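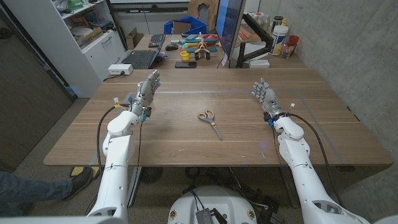
Lesine Shared Workshop, Junior Build Club

How a Robot Learns to Pick Up Scissors

You can pick up a pair of scissors without thinking about it. Your eyes find them, your arm moves, and your fingers close when they feel the handle. A robot has to do each of those jobs too, and somebody has to build and program every one.

The club robot is called Paredes. It has two white arms, and at the end of each arm is a gray hand with fingers that bend at the joints. Paredes works at a wooden table. The scissors lie between the two hands, with their orange and yellow handles pointing away from the robot.

Why is there tape on the table?

The thin gray tape marks the work area. Anything we want Paredes to pick up goes inside the tape. If we put the scissors somewhere else, the hand may not be able to reach them at a good angle. Warrick Whitelaw put the tape down in February and has replaced it twice.

How does a hand move?

Inside a robot arm there are motors. A motor turns a joint, the way your muscles bend your elbow. The computer sends each motor a number that says how far to turn. To move a whole hand across the table, many joints have to turn at the same time. The black cables by the wrists have to be long enough for the arms to move freely. Our first ones were too short, and Digby Tamihana had to swap them.

Why start with open hands?

Each try begins with the hands held open above the table. This is called the start position. Starting from the same place makes it easier to compare one try with the next. Then one hand comes down, the fingers close, and the arm lifts.

Does it always work?

No. Scissors are flat, so there is not much to hold. In our last test Paredes made 128 tries and picked the scissors up on 34 of them. On many of the others the fingers closed too early. Paora Waaka wrote down what went wrong each time, and we used the notes to change the program.

Try it yourself

Put a spoon on a table. Wear thick gloves, close your eyes and try to pick it up 20 times. Write down how many times you drop it. Next, do it with your eyes open and compare the two numbers.

Page updated 2022-12-07 by Relu Husar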